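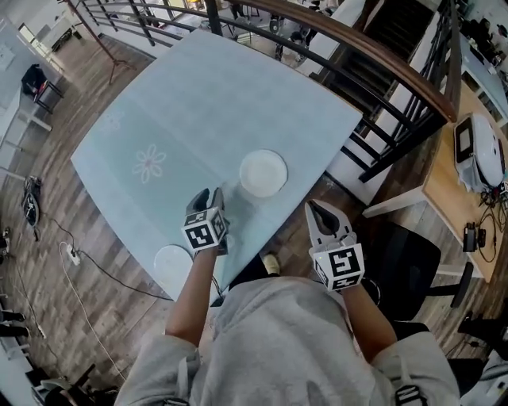
Two hand grippers and two white plates on a glass-topped table.

Workshop Tips: Setting Up a Table for the Duton Hand Gripper Kit

Updated 2022-12-06

The Duton kit is a pair of hand-held grippers with marker cubes. You hold one in each hand and do an ordinary chore with them, and the recordings are used to teach a robot arm the same chore. Tasbridge sells the kit for $1515 and rents it for $118 a week. We rented first, in July, and bought a set at the end of the second week. These are the notes we keep for people who use it after us, with a few opinions on the kit itself at the bottom.

The table

Use a table you can reach across without standing up. If you have to lean to get to the far side, your shoulders get into the motion and the recording is less useful. A square table works better than a long one for two-handed jobs.

Glass tops are fine to work on but they need wiping. Use a microfiber cloth and plain water, then a dry cloth. Ammonia cleaner leaves streaks if you rush it. Plates slide more easily on glass than on wood, so set them down flat and let go slowly. If they keep getting away from you, put a dot of removable mounting putty under the foot of the plate and pull it off at the end of the day.

A patterned tabletop is no problem for the kit. Loose patterned paper is a different matter, and so are checkered dish towels. Keep those off the table.

Check the table for wobble before you start. Fold a piece of cereal box under the short leg. Felt pads also work and look nicer if the table stays where it is.

Plates and dishes

Start with two plain round plates and nothing else. People want to go straight to cups, forks and a sponge, and they spend the first afternoon picking things up off the floor.

Plates with a raised rim are the easiest to grip. Come in from the side with the jaws open, get the rim well inside the pads, close, and then lift. Don't pinch with the tips. Very flat plates can be dragged to the table edge until part of the rim hangs over, and gripped there.

Melamine is the sensible choice for beginners. We switched to thrift store china after a few days and broke less than expected, but keep a broom handy.

Wash and dry everything first, even if it's new. Grease gets on the pads and then on everything after that. Clean the pads with a little dish soap on a damp cloth. No rubbing alcohol, according to the Duton sheet.

Cords and floors

Power strips end up in the middle of the floor in every shop we've visited. Push them against a wall or the foot of a table and tape down the cords that cross a walkway. Gaffer tape comes off wood-grain flooring without leaving much behind. Duct tape does not, and you'll be at it with vegetable oil and a plastic scraper.

Put a lamp or a fan on its own outlet if you can. Wind short cords up on the desk and hold them with a strip of hook-and-loop. Bread bag clips make good labels for the plugs.
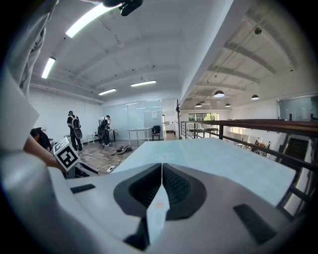

Set the grippers down on something soft between takes, with the cube side clear. A folded bath towel or a foam kneeling pad from the garden section will do. If more than one person is working in the room, agree on a place for tools that aren't in use and keep to it. The floor is a poor place for them.

The marker cubes

Keep your fingers off the printed faces. Skin oil makes them shiny under tube lights and the tracking drops out. A dry lens cloth takes off most of it. For anything sticky, dampen the cloth first and dab.

Long sleeves should be pushed up past the wrist. Hooded sweatshirts are comfortable in a cold shop, but tuck the drawstrings in. Watch jackets with big patches of black and white, too.

If a corner of a printed face starts to lift, replace the sheet. Duton's spare sheets come flat and need a sharp knife and a steel ruler. Kitchen scissors will not give you a square edge. Press from the center outward with the back of a spoon.

Lighting

Overhead tubes are good enough for most of the day. Low sun through a window is the bigger nuisance on glass. A cheap roller shade helps, or turn the table a quarter turn so that the glare falls on the side where you aren't working.

Saving your hands

Each gripper weighs 400 grams on our kitchen scale. That is less than a can of soup, and you still feel it after an hour. We stop every 40 minutes and put both of them down. Sit with your elbows close to your sides. A chair without arms is better for this, and the seat should be a little higher than you'd set it for typing.

Swap jobs with somebody if you can. The person who has been lifting plates can reset the table for a while.

What we think of the kit

The grippers are well made and the jaws close evenly. The trigger on our rental was stiff, and the one on the set we bought is better. The pads wear at the front edge first. Tasbridge sends replacements in a plain bag with no instructions, so take note of which way the old ones face before you peel them off.

The carrying case is the weak point. The foam is cut for the grippers without their cubes, and taking the cubes off means lining them up again later. We use a plastic storage tote from the hardware store with two towels in it. Grakstead makes a hard case that is supposed to fit with everything attached. We haven't tried it.

The software setup took most of a morning. The printed guide skips a step between pairing and calibration; the corrected version is on the Duton site under downloads, and you should print that one.

We also looked at the Hunt kit, which costs less and uses a single gripper. For wiping counters or sorting flatware it would probably be enough. For carrying a plate with one hand while moving something with the other, you need the pair.

Rent for a week before buying. Tasbridge takes the first week's rental off the price if you ask for it when you order, and won't do it afterward. Returns go back in the original box, with the tape cut off and the cubes wrapped separately.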